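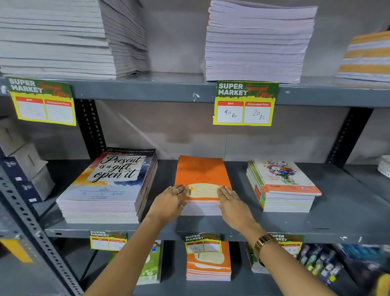 How a Notebook Shelf Stays Neat

A store that sells notebooks has a job that never gets finished. All day long people pick notebooks up, open them, look at the paper, and put them down again. Some go back where they came from. A lot of them don't. By the afternoon the piles lean, and the covers are mixed up.

So someone has to straighten the shelf. This page explains how that is done and why notebooks are kept the way they are.

What is a stack?

A stack is a pile of things lying flat, one on top of another. Notebooks can also stand up in a row, like the books in a library. Many stores lay them flat. A thin notebook has a soft cover, and if it stands up for a long time without anything to lean on, it bends in the middle. Lying flat, it keeps its shape.

A flat stack also shows you a whole cover. You can see the top one without touching anything, and you know that the rest should be the same.

"Should be" is the important part. If somebody puts a flower notebook on top of an orange stack, the next shopper will think the whole stack has flowers on it. Sorting fixes that.

Sorting comes first

Before you make a pile tidy, you have to make sure everything in it belongs there. Workers call this sorting. You do it when you put your socks in one drawer and your shirts in another.

With notebooks, the first thing to look at is the cover. The second is the size. The third is the kind of paper inside, and you may have to open the notebook to find out. The usual kinds are:

Ruled: lines going across, for writing.
Squared: small boxes, for math.
Plain: no lines at all, for drawing.
Four-line: sets of four lines, for learning handwriting.

Two notebooks can have exactly the same cover and different paper. Look for small print on the cover that tells you which kind you have. It often tells you the number of pages too. 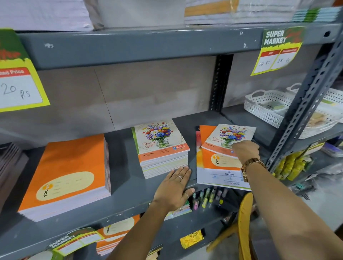 A mixed pile is taken apart from the top. You lift off one notebook, look at it, and put it on the stack where it belongs. Then you take the next. Pulling one out from the middle seems faster, but the ones above it slide, and then you have a bigger mess than you started with.

Shafiq Rathnayake has worked in the stationery section of a store called Bhuiyan for 12 years. He teaches new workers to keep one hand on the neighboring stack while the other hand does the lifting. Notebook covers are smooth and slippery, and a tall stack can tip over from a small bump.

Squaring the edges

When all the notebooks in a stack match, it is time to square it. To square a stack means to make all its edges line up, so the sides are flat like the sides of a box.

Put one hand on each side of the stack and push gently inward. Then put your hands on the front and back and do the same. If one notebook is sticking out, tap it with your fingertips. Don't squeeze hard. The corners of the covers fold easily, and a folded corner does not unfold all the way.

You can try this at home with a pile of comics or exercise books. Drop them in a heap first. Then time yourself. Most people are slow the first time.

Why do some stacks lean even when the edges are straight?

Look closely at a notebook from the side. The edge with the fold or the staples, called the spine, is often a little thicker than the other edge. In one notebook the difference is tiny. Pile up a lot of them with all the spines on the same side and the tiny differences add up. One side of the stack gets higher than the other, and the top notebooks start to slide.

To stop this, some people turn every second bundle around, so that the spines take turns. First comes a bundle with its spines at the front, then one with its spines at the back. Notebooks are sometimes tied in bundles like this when they travel from the factory.

What the price cards say

Each kind of notebook needs a price where shoppers can find it. In many stores the price is on a card that hangs from the front edge of the shelf.

In India, a card may have two prices on it. One is marked MRP. The letters stand for Maximum Retail Price, the highest price a store is allowed to ask for a packaged item. The other is the discounted price, the amount you pay during a special offer. Rs is short for rupees, the money used in India.

Suppose a card says MRP 40 Rs and Discounted Price 20 Rs. You pay 20 rupees. You have saved 20 rupees, or half the price.

A card is only useful if the right notebooks are near it. When a stack is moved, its card has to move with it. 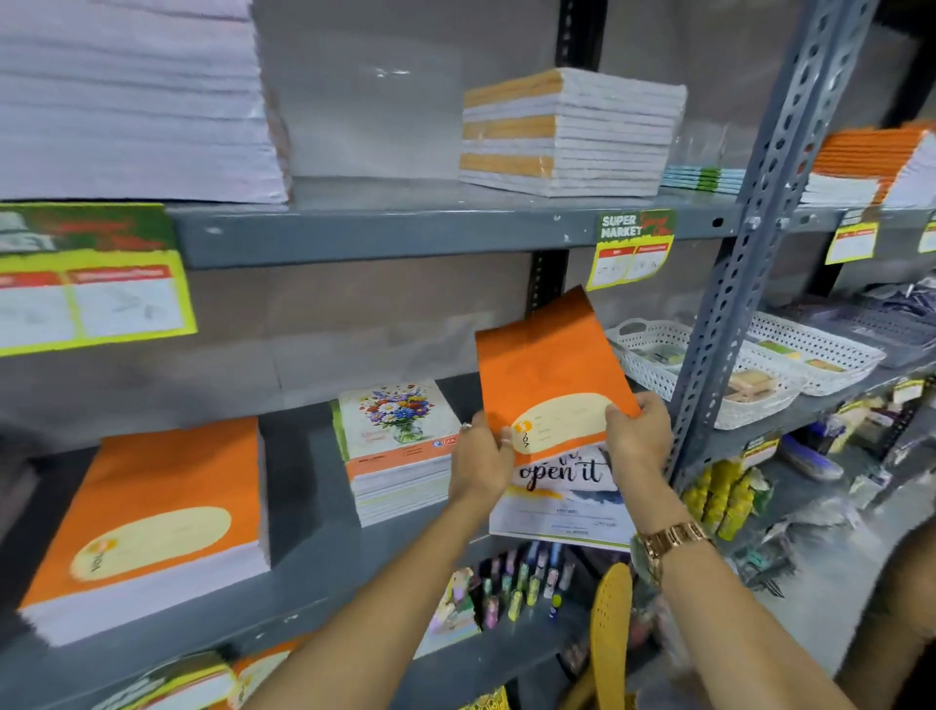
Holding an orange notebook by both sides. A stack of orange notebooks lies on the left of the middle shelf.

The busiest time of year

Notebooks sell all year, but stores sell the most when a new school year is about to start. When that is depends on where you live. In the town of Wiltthorpe, the busy month is August. Last year a small shop there called Skemine sold 660 notebooks in that month. In a quiet month it sells far fewer.

Nikola Milošević, who runs Skemine, straightens the notebook shelf before the doors open and again after lunch. In August he does it whenever there is a gap between customers.

How you can help when you shop

Look at the top notebook first. If you want to see the paper inside, open that one and hold it over the shelf.

When you have chosen, take yours from the top.

If you change your mind, put the notebook back on the stack with the same cover. If you can't find the stack, give it to someone who works there.

Keep sticky fingers off the covers.

Words to know

Stack: a neat pile.
Spine: the edge where the pages are joined together.
Sort: to put things that are the same in one place.
Square (as an action): to line up the edges of a pile.
Stationery: paper, pens, notebooks, and other things for writing. It is spelled with an e. Stationary, with an a, means not moving.
Discount: an amount taken off a price.

Written by Tania Kodikara. Page last checked 12/01/2026.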